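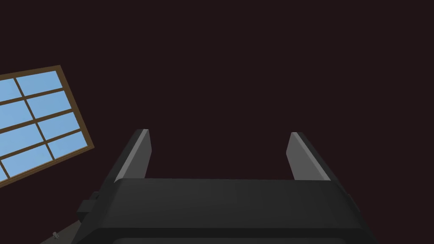
Zolumlow wrist-view set

Zolumlow is the simulated manipulation project of our after-school robotics club. We built it over two terms so that every student could have a go at programming an arm without waiting in line for the real one. This folder holds the wrist camera recordings, the task notes and the scripts we use to replay them. If you're new to the club, welcome! Start with the short clips and work your way up.

What's in the folder

clips/ has 76 recordings, sorted by the student team that drove them
notes/ has a plain text file per clip, written by the driver
replay/ has the scripts for stepping through a clip slowly
museo/ has Museo, our little viewer, which opens clips side by side

The room

All the clips share one simulated room. It has dark walls, a window with blue panes and a wood-grain table. Detlef Lenz put the room together in February and we've grown very fond of it. The window turns out to be a terrific landmark when you're trying to work out which way the wrist has rolled, so please leave it in if you make your own version.

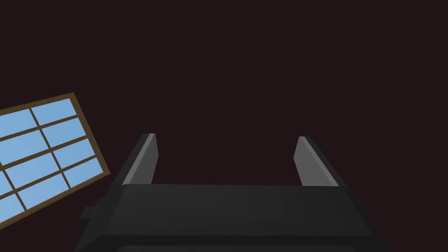
Wrist view with the fingers open and the window at left.

Try guessing the wrist angle from the window before you open the joint log. Our Taver team got so good at this that they made it their warm-up game.

The tabletop tasks

The favourite by far is the ring task. You bring the open fingers down to a pale grey ring with small teeth all the way around the inside, line up, close and lift. It sounds simple, and then you try it! The ring shows up at a slant in the wrist view, and it takes practice to judge how far away it is.
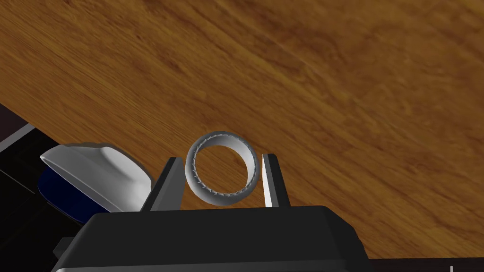 The white bowl-shaped piece is there to make you plan your approach. Knocking it counts as a touch, and touches go in the notes along with the time they happened. Please write them down even when the rest of the run was beautiful — those are the clips the newer students learn the most from.

Running a clip

Open Museo, choose a clip and press play. The default speed is 25 percent, a good pace for following the fingers. On the older club laptops, close everything else first.

Known problems

The Bauerfeind team's notes use centimetres and all the others use millimetres. Lieselotte Rothe is converting them.
Museo forgets your last folder when you close it.

Adding your own

Put your clip and its notes in a new folder with your team name, then ask Lieselotte or Detlef to check it. Keep clips under 40 seconds. We'd love to see more left-side approaches!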